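The Rule Book at Janoleck

The rule book at Janoleck had 34 rules in it when I started, and I loved every single one. I know how that sounds! But I had come from Florodley, where the only rule was a sticky note that said BE CAREFUL, and here was a whole binder with tabs.

Rule 1: Walk around the table before you power anything. Rule 2: Say out loud what you are about to do, even if the room is empty. Rule 3: Hand on the stop button before hand on the mouse. I used to read them on the bus the way other people read recipes.

My boss said the binder was alive and that anyone could add to it, as long as they could tell the story behind the rule. No story, no rule. Rule 19 (no scarves) had a wonderful story. Rule 22 had a sad one about a sandwich.

By September I wanted a rule of my own so badly that I had started dreaming about it. I had 6 drafts in my notebook and not one had a story. Then, one Wednesday, just after lunch, I did my walk around the table and stopped halfway.
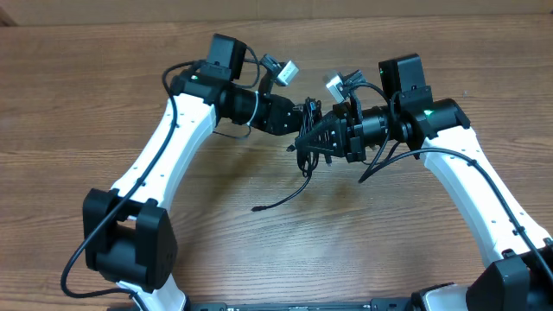

Two arms, lights green, cables between the grippers.

The arms were leaning in toward each other like a pair of neighbors over a fence, and the cables hung down between them in a tangle, with one little plug lying on the wood. The green lights were on. My next job was to send both arms home, a move I had sent 186 times without a thought.

I went looking through the binder. Rule 8 said cables should be tied along the arm. Rule 27 said the table should be clear before a long run. But what about a short one? What about the space between the grippers, that funny bit of air that belonged to both arms and so to neither?

"I am about to do nothing," I said out loud, because of Rule 2.

My boss looked up from her desk. "Good," she said. "Why?"

So I told her, and it took me nearly the whole of her coffee. I talked about the air, and which arm would pull first, and how home was a perfectly safe place for each of them taken alone. She came over and looked for a long time. Then she went to the shelf, brought back the binder and handed me the pen – the good pen, the one from Ertürk that never left her drawer.

I wrote it in my best printing. Rule 35: Before two arms move, look at what lies between them.

"That's a story," she said. "Now go and switch them off, and let's get at those cables."

I walked around the table first.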